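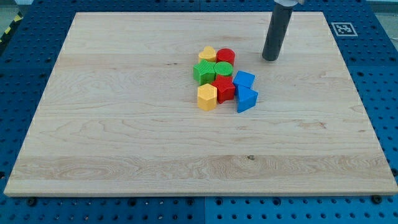
Faut-il encore acheter une pince à doigts articulés quand on débute en manipulation robotique ? Le plus souvent, on peut attendre un an, et mettre l'argent dans une table bien rigide et une caméra correctement calibrée.

Rechercher sur le site OK

Imprimer Envoyer par e-mail

21 mars 2019

Éloge du bout de tube

Je sais ce qu'on va me répondre. On va me répondre que la main est le propre de l'homme, que la dextérité est le grand chantier du siècle, et qu'un laboratoire sérieux ne peut pas présenter à ses tutelles un bras terminé par un cylindre. J'ai entendu tout cela dans la même réunion, et j'ai même cru reconnaître, dans le fond, quelqu'un qui citait Aristote.

Reste que nous avons passé l'hiver à comparer des terminaisons de bras, et que le cylindre gris foncé, long, arrondi, sans moteur, sans câble et sans mise à jour, s'en est mieux sorti que ses rivaux. On lui demande de pousser des blocs en bois peint sur un plateau de bois clair : un cœur jaune, une étoile verte, un cube bleu, quelques cylindres. Il pousse. On ne lui demande pas d'avoir de la conversation.

Ses concurrents en avaient, eux. La Lestel, pince à deux doigts parallèles, annonçait son état par une diode dont le manuel distinguait cinq couleurs ; j'en ai toujours confondu deux, et naturellement l'une des deux signifiait « surchauffe ». La Jarkov, à trois doigts, était une merveille d'horlogerie. Elle saisissait un cylindre avec une délicatesse de sommelier, puis refusait le prisme triangulaire avec la même délicatesse. Sur 50 essais de saisie du cube, la Lestel en a réussi 49, ce dont le fournisseur s'est félicité par courrier. Le cinquantième avait consisté à coincer le cube contre le plateau jusqu'à l'arrêt d'urgence, et le courrier n'en disait mot.

On m'objectera que pousser n'est pas prendre. C'est vrai, et je l'accorde volontiers à Aatos Mäkelä, qui défend les doigts avec une constance de missionnaire et qui a relu ce texte en soupirant. Pour empiler, visser, verser, il faudra bien fermer quelque chose autour de quelque chose. Mais regardez ce que font la plupart des équipes pendant leurs premiers mois : elles rapprochent des objets, elles les écartent, elles les alignent, elles apprennent à un contrôleur que le monde glisse. Pour tout cela une pince fermée fait office de bâton -- un bâton à neuf mois de budget, avec un connecteur propriétaire.

Il y a aussi la question de ce que voit la caméra. Une pince ouverte masque la moitié de ce qu'elle s'apprête à toucher. Le tube, descendu à droite d'un groupe de blocs serrés les uns contre les autres, laisse le groupe visible, et son extrémité se repère sans modèle savant. Quand la localisation se trompe, on sait que c'est elle. Avec la Jarkov, nous avons discuté deux semaines pour savoir si l'erreur venait de la caméra, du marqueur fixé sur la table, ou du troisième doigt, qui avait ses humeurs.

Je passe sur les contrôleurs, sujet qui brouille les familles. Celui de Heinonen est sobre, documenté, un peu lent ; celui de Zeno est rapide et se croit spirituel dans ses messages d'erreur. Les deux déplacent un cylindre d'un point à un autre sans drame. Les deux deviennent pénibles dès qu'il faut en plus synchroniser des doigts, et l'on découvre alors que « compatible » est un mot qui, en robotique, désigne une espérance.

La vraie difficulté du bout de tube est sociale. Il ne fait pas d'effet. Les visiteurs, depuis septembre, s'arrêtent devant la table bleue perforée, attendent la main, ne la voient pas venir et demandent si l'appareil est en maintenance. Une collègue d'un autre étage m'a proposé avec beaucoup de gentillesse de me prêter une pince, comme on prête un manteau. J'ai refusé. J'ai peut-être eu tort, car c'était une bonne pince.

Je ne plaide pas pour qu'on fabrique désormais des robots à moignons. Je demande seulement que l'on compare les terminaisons sur la tâche qu'on fait, et qu'on inscrive dans le tableau les heures perdues à les faire fonctionner. Cette colonne manque dans presque toutes les comparaisons que j'ai lues, y compris dans notre première version. Aatos l'a rajoutée lui-même, ce qui est élégant de sa part, vu les chiffres.

La Jarkov est rangée dans sa mallette, dans sa mousse découpée sur mesure. Nous la ressortirons pour l'empilement, à l'automne, si le connecteur arrive.

À lire aussi
Calibrer une caméra sans se fâcher avec ses collègues
Heinonen ou Zeno : nos notes de branchement
Ce que « compatible » veut dire
Tables perforées : le pas, les vis, les regrets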